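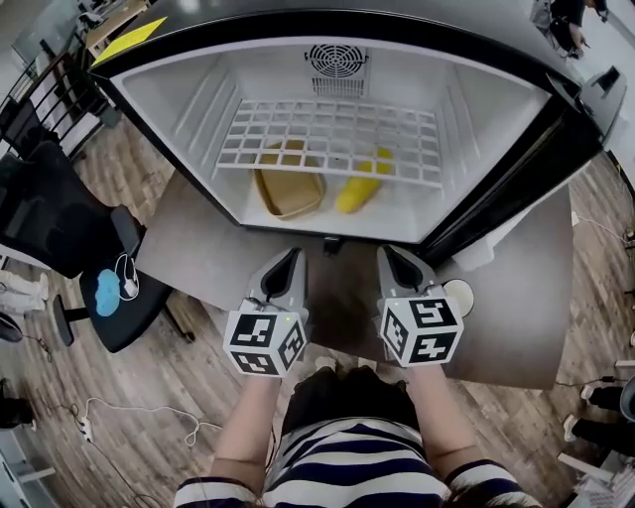 Two hand-held grippers with marker cubes at the open door of a mini refrigerator, seen from head height.

Call for participants: hand-held gripper demonstrations for robot manipulation (Brotico study, second round)

Brotico is recruiting adults to perform short household tasks with a pair of hand-held grippers. The recordings are used to train and test control policies for two-armed robots. Sessions take place at our Citham site and run from May until all places are filled.

Background

The study concerns a single question in imitation learning: how much the variation between demonstrators affects what a policy learns. In the first round we collected 744 usable demonstrations from a small group of trained operators. Policies trained on that set performed well when the objects were placed as they had been in training. Performance dropped when a shelf was moved or the door was opened to a different angle. Our working explanation is that trained operators settle early into one way of reaching into a confined space, and the data then contains few examples of recovery from an awkward approach.

The second round tests this by holding the number of demonstrations fixed and increasing the number of people who produce them. Participants without robotics experience are therefore preferred. A comparison set will be collected at Molon under the same protocol, with a different refrigerator and a different table height.

Method

The participant holds one gripper in each hand. Each gripper carries a cube printed with square markers, and the position and orientation of the hand are estimated from the markers visible to a head-level camera. Jaw opening is logged separately. No robot moves during a session. Trajectories are converted afterward to the joint limits of the target arm, and those that the arm could not reproduce are discarded.

Marker visibility is the main source of lost data. When a cube passes under a shelf or behind the other hand, the pose is interpolated for short gaps and the trial is rejected for long ones. Participants will be shown how to keep the cubes in view, but will not be told which path to take – the choice of path is what we measure.

Tasks

Tasks are drawn from the following list and presented in random order:

Moving an item from the floor of a compact refrigerator to the table
Placing an item on the wire shelf without displacing the shelf
Passing an item from one gripper to the other before placing it
Closing the refrigerator door with one gripper while the other holds an item

Each participant completes up to 100 trials, divided into 4 blocks with a rest between blocks. Failed attempts are kept and labeled as failures. There is no penalty for dropping an item, and speed is not scored.

Who can take part

You should be 18 or older, able to stand at a table for the length of a block, and able to open and close both hands against light resistance. Corrected vision is fine. Left-handed participants are underrepresented in the first-round data and are encouraged to apply.

You should not take part if you have a current hand, wrist, or shoulder injury, or if you have worked as an operator on the first round. Persons employed by Brotico are not eligible.

Please wear closed shoes with flat soles. Remove bracelets and watches before the session. Long sleeves are acceptable if they stay clear of the marker cubes.

Data and consent

The camera records from above and in front of the participant, so hands, arms, and clothing will appear in the video, and part of the head may appear. Audio is not recorded. Trials are stored under a participant number. You may withdraw at any point during the session, and you may ask for your recordings to be deleted until the dataset is frozen for training. After that point, the raw video can still be removed but the trained models cannot be changed.

The consent form asks separately about use within the project and about release to other research groups. You may agree to the first and decline the second.

Payment

Participants are paid for the full session, including training and rest time, whether or not their trials are usable. Local travel to the Citham site is refunded on presentation of a ticket or parking receipt.

How to apply

Send a short message through the contact form on the Brotico site with the subject line "Gripper study – round two". State your dominant hand, your height, and whether you prefer a morning or afternoon session. Height is used only to set the table and camera. Applicants who would rather attend at Molon should say so; those sessions open later and use the same consent form.

Sessions start at 9:30 a.m. and 1:30 p.m. Selected applicants will receive the consent form and directions before their session.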